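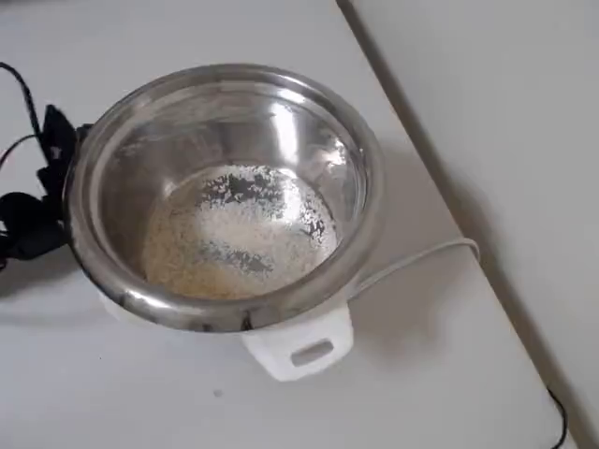

The Vorov bench kit is a set of kitchen fittings for granny flats, site offices and small rental units where a full kitchen won't fit. It comes as a benchtop, a basin, a tap and a shelf, and it goes against one wall. The top is deep enough for a kettle and a small white electric rice cooker with a steel inner pot, with space left over to chop vegetables. We sell it in two lengths, and both use the same brackets and the same waste fittings.

Product code: 3864
Range: Vorov
Colours: Bustetholm (pale grey), Ortuño (sand)
Warranty: 6 years on the top, 2 years on the tap

What's in the box

Benchtop, cut for the basin
Ceramic basin with waste and plug
Mixer tap with flexible hoses
4 wall brackets with screws
Open shelf
Fitting instructions and template

The trap under the basin is not included. Most plumbers carry one and will want to pick their own to suit the pipe in the wall. Wall plugs are not included either. The screws supplied are for timber studs, so ask at the counter if your wall is brick or concrete. 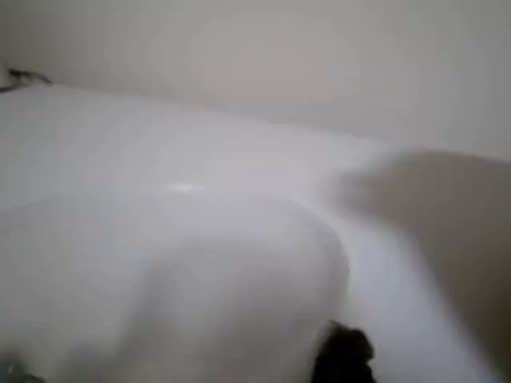 White basin with broad flat rim, set against a pale grey wall.

Fitting

Fix the brackets first and check them with a level before the top goes on. The top weighs over 4 kilos a bracket when loaded, and a bracket that is out by a few millimetres will show at the front edge. Run a bead of silicone along the wall once everything is in place and leave it overnight before using the tap. All water connections must be made by a licensed plumber. Keep the certificate, as we ask for a copy with any warranty claim on the tap.

The shelf can go above or below the bench. If it goes below, check that it clears the trap.

Care

Wipe the top with warm water and dish soap. Do not use scouring powder or bleach on either colour. Put a trivet or board under hot pans. Tea and turmeric marks will usually lift with bicarb soda and a damp cloth if you get to them the same day. The basin can be cleaned with any cream cleanser. 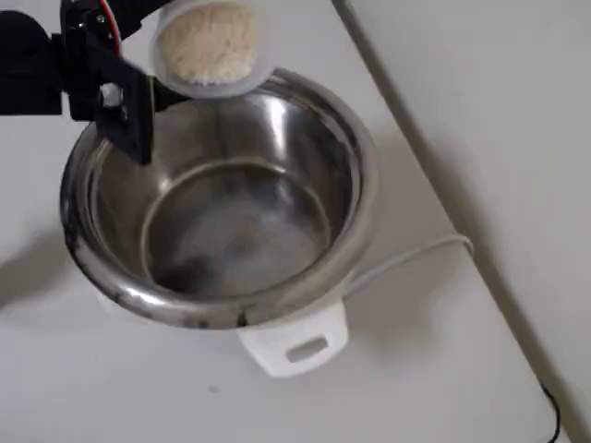
Can the benchtop be cut shorter on site?
Cut it from the end furthest from the basin, using a fine-toothed blade, and seal the raw edge with the paint-on sealer we sell separately. A cut top keeps its warranty as long as the edge has been sealed.

Delivery and pick-up

Kits are held at our Skastitcombe warehouse and can be picked up on weekdays. The longer kit needs a ute or a trailer. Delivery is to the kerb only, so have a second person on hand to help carry it in. Please open the box and check the basin before signing. Chips reported after fitting are not covered.

Spare hoses, plugs and brackets are listed under Vorov parts.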